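Fórum Cosus > Automação no trabalho > Copa e cozinha: alguém já passou por isso?

rocio_espinoza
Quinta-feira, 23 de setembro de 2021
Trabalho na copa de uma empresa de 302 funcionários. Em maio a Plultis começou a treinar um robô para guardar e servir as coisas da bancada. Meu turno mudou: antes eu preparava os lanches, agora passo metade da manhã arrumando a bancada para cada tentativa e anotando o resultado. O salário é o mesmo. Queria saber se em outros lugares foi assim. 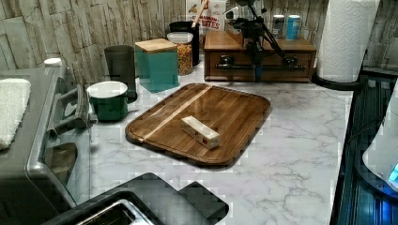

Bancada da copa, com a tábua e a caneca verde.

O item do dia é o bloquinho claro em cima da tábua. Tenho uma ficha para cada tentativa e já preenchi 382.

cardenas17
Aqui foi parecido, mas num depósito. No começo três pessoas só repunham peça. Depois ficou uma e as outras duas foram para a expedição. Pergunte já o que está previsto para o seu cargo e peça por escrito.

Yolotzin Barrera
Discordo do tom. Na Cukix ninguém saiu da cozinha. O que mudou foi o ritmo, porque o robô é lento e a gente fica esperando. Para mim o problema é outro: anotar resultado é função técnica e deveria pagar como tal.

cardenas17
Ninguém saiu ainda. Quantas fichas eles pediram de vocês?

Yolotzin Barrera
900. Terminamos e continuamos todos lá. Duas colegas aprenderam a operar o equipamento e preferem assim.

rocio_espinoza
Gosto de aprender a parte nova, não é essa a queixa. Só que na descrição do meu cargo continua "auxiliar de copa". Vou falar com o RH esta semana e levar as fichas.

cardenas17
Leve cópia, não o original.

rocio_espinoza
Certo. Volto aqui quando tiver resposta.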